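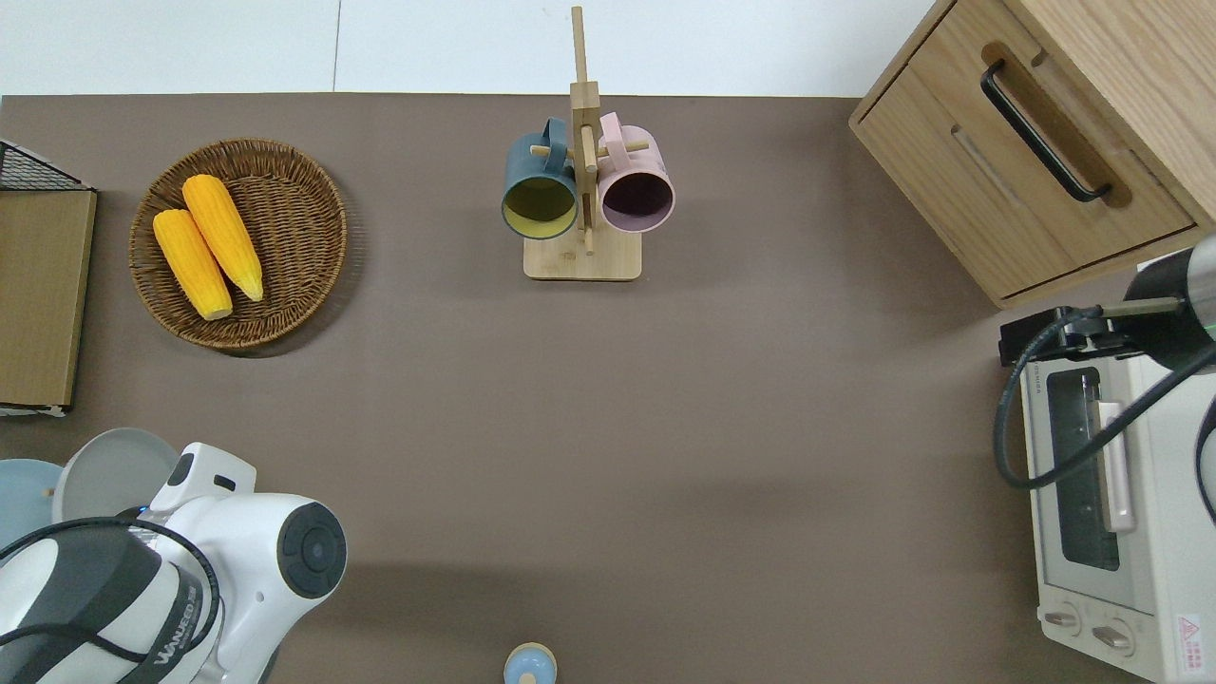 21 March 2024

Kitchen table layout, notes as I go. Written up by Noura Tannous, bench 2 side. Most of this is for whoever sets the table next, and for me when I forget what I decided.

Starting point was the layout from the Killum sheet, which has everything pushed out to the edges and the middle left bare. I kept that. The middle is where plates and food get worked on and it fills up quickly enough once you start.

Mug tree stays at the back, near the center. One mug each side of the post, hung by the handles at the same height. I tried both on one side earlier in the month and the tree leaned when I took the first one off. Dark blue one left, pink one right. If you swap them, write it down, the checklist goes by color.

Corn goes in the round woven tray, on the left. Two ears, lying side by side on the diagonal. I had them in a bowl before this and they rolled every time the table got bumped. The tray has enough of a rim to hold them. The ears are the ones from the Wodley box. Leave the rest in the box, there is no room for more than two without stacking.

Oven is on the right, below the oak cabinet, door facing in toward the middle of the table. Checked the drawer on the cabinet for clearance and it's fine as long as the oven doesn't creep up the table. Put a pencil tick under the front foot so I can find the position again. The tick will wipe off sooner or later. Better to tape it.
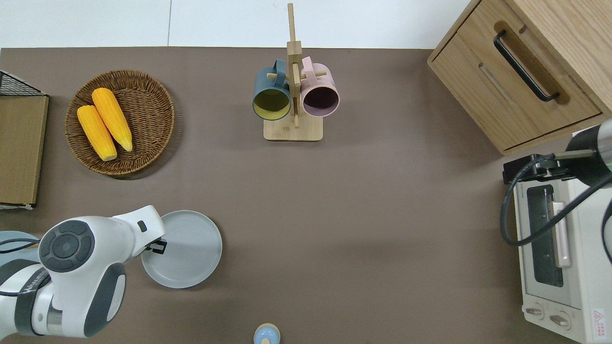
Cabinet handle: the long black one sits across the groove and is easy to get hold of. The slot in the drawer below is narrower and takes some getting used to. Karam asked whether we could put a second bar there to match. I would leave it, we have drawers with bars already and this is the only slot.

The wire rack at the back left is in the way of the board when you pull the board forward. Move the rack first. I scraped the edge of the board against it once and will sand that when I have a minute.

Measured the oven to the near edge of the cabinet at 70 mm with a steel rule, before the tick. Anything less and my knuckles touch when I reach for the drawer. The surface cover is the 3000 mm roll from Plukelgate, trimmed, with the offcut rolled up under the bench. Please don't use the offcut for packing, I want it for patches.

Order for setting the table, as it worked best this time:

1. Wipe the cover and let it dry.
2. Cabinet, then oven to the mark.
3. Rack, board, then the woven tray with the corn.
4. Mug tree and mugs.
5. White plate and dish rack last. Keep a hand's width between them.

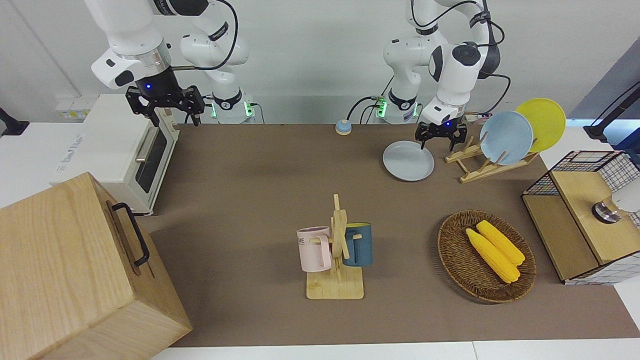 To do

Tape over the pencil tick.
Sand the board edge.
Ask Karam about a spare mug, the handle on the old gray one is chipped and I took it out of the set.
Relabel shelf 202, it still says cutlery and the woven trays are on it now.
Order number for the next Plukelgate roll ends in 621, confirmation is in the folder.
Check the corn in March before the end of the month and replace if the kernels have started coming off.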